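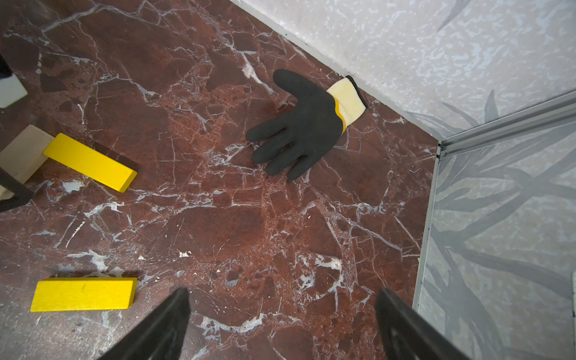
Photo: Uvero Pictures

Noster Giveaway Log

A table of on-air competitions and prize draws run by local radio stations, with one row per draw. It was put together to look at what small stations give away and how listeners are asked to enter. It covers 66 draws from seven stations.

Contents

draws.csv is the main table.
stations.csv has one row per station, with a short code, the size of its area (small, medium or large) and whether it broadcasts online only.
notes.txt lists corrections made after the first release.

Columns in draws.csv

draw_id: a number, not reused if a row is deleted.
station: code matching stations.csv.
show: breakfast, daytime, drive or evening.
prize_type: tickets, voucher, electronics, food and drink, day out, or other.
prize_text: the prize as worded on the station's page.
entry: text, phone, web form, social post or in person.
sponsor: yes, no or unclear. Sponsor names are left out.
winners: number of winners announced. Blank if never announced.
month: month of the draw. Days are not recorded.

How it was collected

Rows were typed in by hand from competition pages and winner announcements. Each page was read once while the draw was open and again after it closed. Stations Iseck and Li (these are codes, not station names) take pages down quickly, so nine of their rows rest on the first reading only. Those have "single" in the source column of notes.txt.

Prizes made up of several things, such as a television with a shopping voucher, are filed under whichever item the station mentioned first. The full wording is still in prize_text.

Known problems

December is heavily over-represented. Most stations run a daily Christmas draw and very little in January or February.
Draws announced only on air are missing.
The show column is a guess for six rows where the page gave a time but no programme.
"Other" is a mixed bag and includes garden furniture, a driving lesson and a year of car washes.

Personal data

Winners' names, photos and home towns were not copied. Where prize_text contained a name, it has been replaced with [name].

Use

Free to reuse with credit to Noster. Please don't use the table to rank stations, as some post far more of their draws online than others do.

Corrections

Send the draw_id and the wording you think is right. Changes go into notes.txt first and into draws.csv at the next release, usually in October.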